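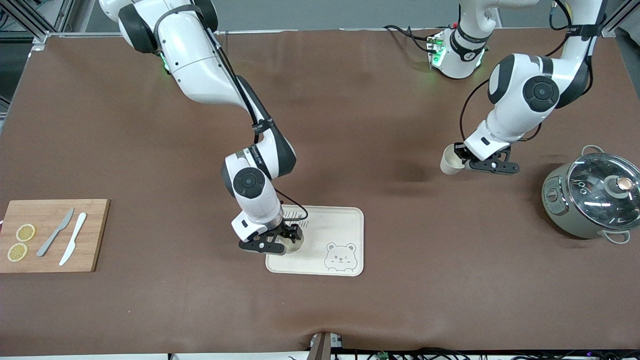

Tea Room Assistants Wanted — Zomville Bowls Club

Community > Noticeboard > Jobs and Helping Out

Search the noticeboard Go

10/22/20 by Palesa Mokgethi

We need 2 people for the tea room. Start as soon as you can, paid, part time, would suit someone local. Details below, please read to the end before ringing as I've been answering the same questions all week.

The job

Serving teas, coffees, cakes and a hot lunch on match days. Taking money, clearing tables, washing up, wiping down. Some baking if you like baking, no pressure if you don't, the scones come in from Quispe's on the corner and they are better than mine. Light cleaning of the kitchen and the hatch. Putting the bins out — the gate sticks, you have to lift it.

You will also do the odd evening when a group has the back room. Knitters, the history lot, a birthday now and then. Mostly tea urn and biscuits. Finished by nine.

Hours

Four afternoons a week to begin with, shared between the two of you. Start at noon, home by five unless a match runs on. Evenings are extra and paid extra. More hours in August when the tournament is on and the whole place is full, so please don't book your holiday then without asking me first.

Pay

Hourly, paid every 2 weeks into your bank. Tips go in the jar and are split the same day. Free lunch on shift. There is a £500 bonus for anyone who stays the full season, paid with the last wages.

Who we want

Friendly, on time, can carry a full tray across the room without panicking. Happy with sums, the till is old and doesn't work out change for you. You'll need to be able to stand for most of a shift. Past cafe or kitchen work is nice to have, not needed, we will show you everything. Food hygeine certificate — if you haven't got one we pay for the course and you do it at home in your first month.

Must be 18 or over because of the bar next door. No need to know anything about bowls. Members will explain it to you anyway, at length.

Masks on when serving, table service only for now, and we take names at the door. If the rules change again we will change with them and if we have to shut I'll let you know straight away about pay.

Getting here

We are at the bottom of Flusier Lane, past the garage, green railings. The number 7 bus stops outside. Bikes can go behind the shed. Parking is fine except match days when it's hopeless, use the Ketano Road car park and walk up.

How to apply

No form. Write me a short letter or email saying who you are, which afternoons you can do, and the name of one person who will speak up for you (not family please). Drop it through the club letterbox marked TEA ROOM or send it to the club email, same one as on the fixtures card. If you'd rather ring, mornings only, I don't pick up in the afternoon because I'm the one doing the teas untill you start.

Chats will be in the clubhouse, twenty minutes or so, then a paid trial shift if we both like the look of it. Bring flat shoes for that. Aprons provided.

I will reply to everyone, may take me a few days.

Palesa Mokgethi
Tea room and bookings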